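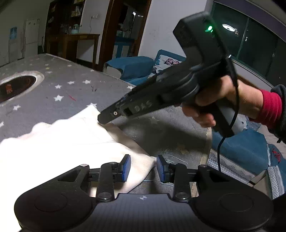
Two hand-held grippers over the cloth, green light on.

Teaching by hand: common questions

Must I know programming for this?
No. You hold the grippers and do the task yourself. Ustico records the movement and the robot learns from it.

How many times should I repeat one task?
We ask for 198 good recordings. After 3 bad ones in a row, please take a rest.

Which cloth can I use?
Any soft one. Put it down a little differently each time, also crumpled.

Can I work at home?
Yes, many of our people do. Keep the cable free from your sleeve.

My recording stopped by itself. Is it lost?
It is kept until the last full second. Write to Toshiko Ueda at Drultari and tell her the hour.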